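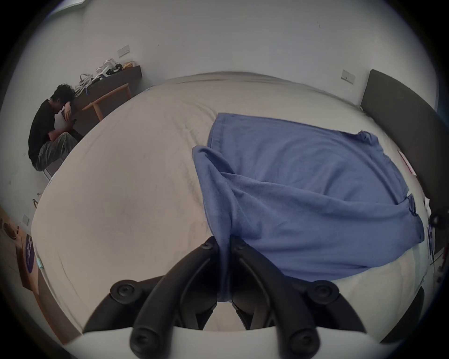
Figure 3. Blue terry towel on a made-up bed, one corner gathered and lifted (Section 4.2).

4.2 Folding on the bed

I'll start with the bed, which is where most of our households did their towels. When Malou Bech and I drew up the first interview guide, we had a whole page about tables. Kitchen tables, dining tables, the top of the dryer, that kind of thing. We had half a line about beds. Then the answers came in from the Flandaritz apartments and we had to redo the guide over a weekend in January, because people kept saying "oh, on the bed" as if we'd asked them where they sleep.

So what does a bed do for a towel? It gives it room, for one thing. A bath towel is big, and a lot of the apartments in our study don't have a clear table that will take one laid out flat. A bed does (even a narrow one, if you turn the towel the long way). It also holds on to the cloth a bit. Terry has all those little loops, and they drag against a cotton sheet, so when you pull one corner the far end mostly stays where you left it. Several people told us they like this. Annick Ouellet, who did the home visits in the second building, wrote in her notes that one man called his fitted sheet "my other pair of hands," and I've been quoting him ever since.

The drag has a cost too, and Figure 3 is a good place to see it. With a single corner picked up, a towel doesn't lift like a sheet of cardboard. The cloth nearest the grip bunches into a ridge, the ridge twists, and a long diagonal fold runs back into the part that's still lying down. Look at the far edge and you'd say it was a rectangle. Look at the near corner and you'd say somebody was wringing it out! We ended up calling this the tail. The name isn't very scientific, but everybody on the team knew right away what it meant, and it went into the coding sheet that way.

We coded 712 folds in total, from 40 households, and I went through the tails with Osvaldo Bellini one fold at a time. We sat in the same room for it and argued a lot. Our main quarrel was over where a tail stops and an ordinary crease begins. Osvaldo wanted a rule based on length. I wanted one based on twist, since a long soft crease flattens by itself once the corner comes down, and a short twisted one tends to stay put and make a lump in the stack. We went with twist. If the cloth at the corner was turned over on itself, so that part of the underside faced up, it was a tail. If it was only gathered, we put down "gather" and moved on. A fair number of folds sat right on the line, and for those we kept both codes and let Section 5 sort out the mess.

I should say something about the sheets, too, which I had not expected to care about. A fitted sheet is never as flat as you think. It has its own wrinkles, and once you start dragging a towel over it you add more. Some people smooth the bed first with the side of the hand, one long sweep, and then put the towel down. Others go straight in and smooth the two layers together at the end, pressing through the towel. The first group were quicker to get the first fold square. The second group didn't seem bothered about square at all - they talked about soft stacks and full closets, and whether the towel would fit on the shelf, and I have to admit that I fold like the second group myself.

Then there's the question of who else is in the room. Laundry gets done in bedrooms while other things go on in them. There's a desk in the corner and a chair, and often a person on the chair who is working or resting or just keeping company. We hadn't planned to write about this, and our interview guide has nothing on it, but it came up so often that Ada Benedetti added a note field for it on the visit form. From her notes we can say that folding on the bed is quiet work and that people treat it that way. They didn't wait for the room to be free before they began. Folding at a kitchen table was another matter, and there the towels got pushed aside for plates, mail and homework, sometimes with only one fold done.

One woman at Zondico, the smaller of our two sites, told Malou that she does sheets when she's alone and towels when she isn't. Sheets need the whole bed and a good deal of walking from side to side. Towels you can do standing in one spot. I liked this so much that I went back through the earlier transcripts looking for the same split, and I found hints of it in a few of them, though we never asked the question directly and I wouldn't lean on it too hard.

Color gave us less than we'd hoped. Going in, we had an idea that people would find the corners of a dark or bright towel faster on a pale sheet than those of a white one, just from the contrast. It sounds sensible, and Dario Bellini spent a good part of the fall on it. But in the interviews people said they find corners by feel, running a thumb along the hem until it stops. The hem on a terry towel is flatter and stiffer than the loops, so the thumb knows where it is. Dario still thinks there's something in the contrast idea for the first grab, before any hem has been touched, and we've left his coding in the appendix for anyone who'd like to try it on a bigger set.

One last thing about corners before the tables. The near corner is almost always the one that gets lifted first, and it's also the one that makes the worst tails, because the rest of the towel is lying away from you and pulling back. The households that took two corners at once had far fewer of them. The split by household is in Table 4, with gathers and tails in separate columns, and the folds that carry both codes are marked with a star.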